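Foro Runavix › Juguetes y crianza › Cubos de letras: ¿caja, bolsa o resignación?

dstoica_b
Compré un juego de cubos de madera con letras para mi sobrina y ya viven repartidos por toda la casa. ¿Cómo los guardáis? La caja original duró una tarde. Firmado: Brândușa Stoica, descalza y con un cubo clavado en el talón.

pitufina77
Bolsa de tela con cordón. Se vuelca, se juega, se recoge. Lo de recoger es teórico.

xaba_d
Nada de bolsas. En una bolsa nadie encuentra la E. Yo los dejo en la mesa, a la vista – ocho como mucho, el resto al armario. Con ocho ya salen palabras, sobre todo feas.

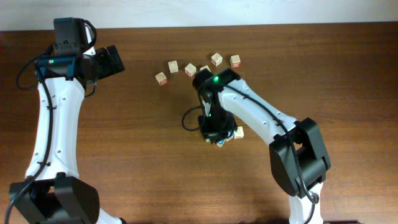

pitufina77
Pues con ocho no escribes ni «murciélago», Dumisani. Y los cubos sobre la mesa acaban debajo del sofá, que es donde tengo yo media docena de vocales desde junio.

xaba_d
Murciélago no lo escribe tu hijo tampoco.

dstoica_b
Haya paz. ¿Y si se manchan?

tornillo_flojo
Paño apenas húmedo y a secar al aire. No los metas en remojo. Yo lo hice y ahora la Q no apila con nadie.

dstoica_b
Voy a probar con la bolsa.

xaba_d
Ya volverás.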